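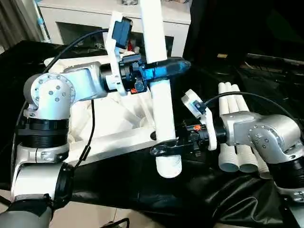 Week 6 – the two-hander episode. Term first: a two-hander is an episode carried by two characters, usually in one place, usually one problem. Cheap to shoot, hard to write. Think of the pair as two arms on one pipe, facing each other across a black cloth, both gripping – if one lets go the writer has to show us what changes. Same with dialog. Both people need a hold on the same thing (a secret, a debt, a kid).

Screening: Mema, season 2, the kitchen episode. Written by Océane Ouellet. Runs nearly 90 minutes with the recap so be on time, 6:15.

Watch for:
who brings up the brother first
how long before anyone sits down
the phone call – we only hear one side, why?

Compare w/ the Jistari pilot, which has a huge cast but the stairwell part is realy a two-hander hidden inside it. Cold open doesnt count.

Terms for the quiz: bottle episode (NOT the same thing), cold open, button, runner.

Response paper, 460 words max, one scene only. No plot summary pls. Rivero chapter 4 if you're stuck, skip the part on sitcoms, we do that week 8. Drafts to my box before the screening.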